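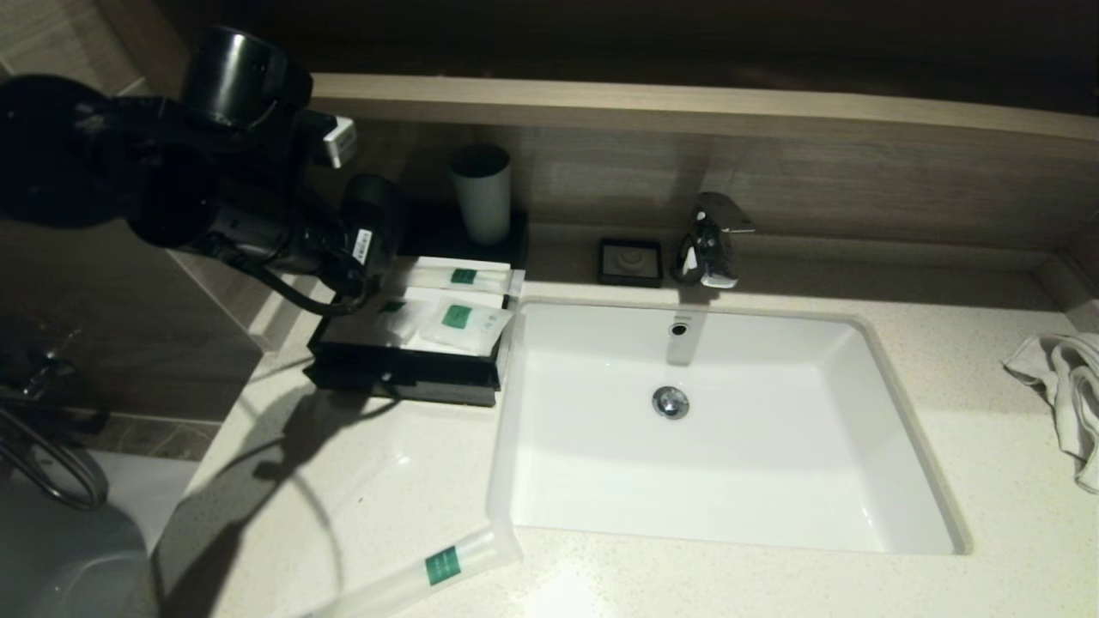

Slide 1: Bathroom vanity with a pale, speckled countertop.

Speaker notes, Junddale visitor attractions evening, 09/05/2018
Speaker: Elsa Lehtinen

Thank Ilango Shetty for the introduction. Check that people at the back can hear.

Tonight I'm talking about the Carkaritz cable car and how to fit it into a short stay. I'll take questions at the end.

Slide 2. The ride
The lower station is at the end of the tram line. The upper station is at 1623 meters. One trip takes 13 minutes. Each cabin holds 25 people and there are benches along two sides only, so most people stand. Sit or stand on the left going up if you want the lake.

Slide 3. Tickets
You can buy a round trip or a one-way ticket and walk down. The ticket window takes cards. Online tickets are for a set hour, and if you miss your hour you go to the regular line. Children under six ride free with an adult.

(Pause. Someone usually asks about dogs. Yes, on a leash, not in the first cabin of the day.)

Slide 4. When to go
Early is best. By late morning the tour buses are in and the line runs down the steps. The car closes for two weeks in March for cable work. It also stops in high wind, sometimes with little notice, so call before you leave the hotel.

Slide 5. At the top
There is a viewing deck, a small cafe called Đorđević, and a gift shop. The soup is good and the coffee is not. The loop trail starts behind the cafe and is marked in yellow. Bring a jacket even in summer. The record for one day is 2862 riders, and I was there for it. I would not do that again.

Slide 6. Where to stay
Julora is the closest town with hotels. Ask for a room away from the tram stop if you sleep lightly. Buses back from the lower station end at nine.

Leave the map up during questions. Handouts are by the door.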